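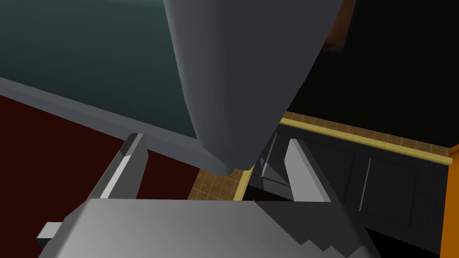 Gregor Jardine says he would not have started on a two-armed robot in a shared workshop without a simulator to try it in first, and that he still tells newcomers to spend a month there before they order a single motor.

ELDALE, 30 Jun 2023. Eldale Workshop has released the plans and simulation files for Turer, a two-armed household robot that members are building at their shared bench space. The files are free to download and may be changed and passed on under the same terms.

Turer is meant to be built by people with a small workshop or a spare room. It has a fixed torso, two jointed arms and a two-finger parallel gripper on each arm. The structural parts can be printed or cut from sheet stock. The parts list runs to 131 items, not counting screws, and gives at least one substitute for every bought bearing.

Most of the work so far has been done in software. The group set up simulated rooms with plain colored surfaces, doors and cabinets, and put a model of the robot inside them. Opening a cabinet door was the first task chosen. Members have logged 2,057 simulated attempts since February, using a control program called Kultlow that was written at the workshop.

"The early grippers were too wide in the palm," said Vittoria Piras, project lead. "They looked fine on the drawing. Then you bring one up to a handle from below and the palm gets there before the fingers do. We changed the palm four times in software and have only had to print it once."

The arm model has also been changed. The forearm is shorter than in the first design, and the wrist was moved closer to the gripper. Both changes were tested against tall cabinets with long upright handles, where the robot has to reach up for one door and stay low for the next.

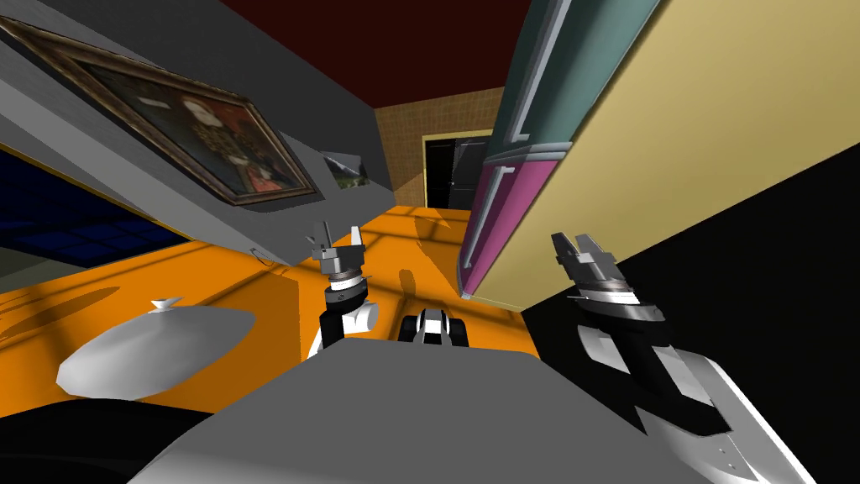
Reach is still the main limit. With the torso fixed, the arms cover a counter and the lower part of a tall cabinet, but the upper door can be opened only part of the way. A rolling base was discussed and put off until the arms are finished. Builders who want to try one will find mounting holes in the torso drawing.

The physical build is at an earlier stage. One arm is assembled and wired, and the second is waiting on two gear sets. The torso plate has been cut and drilled. Members have put almost 300 hours into the assembled arm, much of it spent rerouting cables through the elbow after the first set pinched.

"If you can solder and you have some patience, you can do the arm," Piras said. "The wrist is the hard part. Read that section twice."

The release includes the cut files, print files, wiring diagrams, the room models and a 163-page build guide. Simple tasks in the simulator will run on an ordinary desktop computer. Known problems are listed at the back of the guide, including a fault that lets a gripper finger sink slightly into a door panel on slow machines.

Eldale Workshop will hold open build evenings for Turer through the summer. Visitors may use the simulation computer without joining. Bench time and tools are for members. Gear sets for the arms can be ordered through Mwakyusa Supply, which is keeping a stock in the size the plans call for.

Corrections to the plans and reports from other builders should be sent to the workshop, marked for the attention of Vittoria Piras.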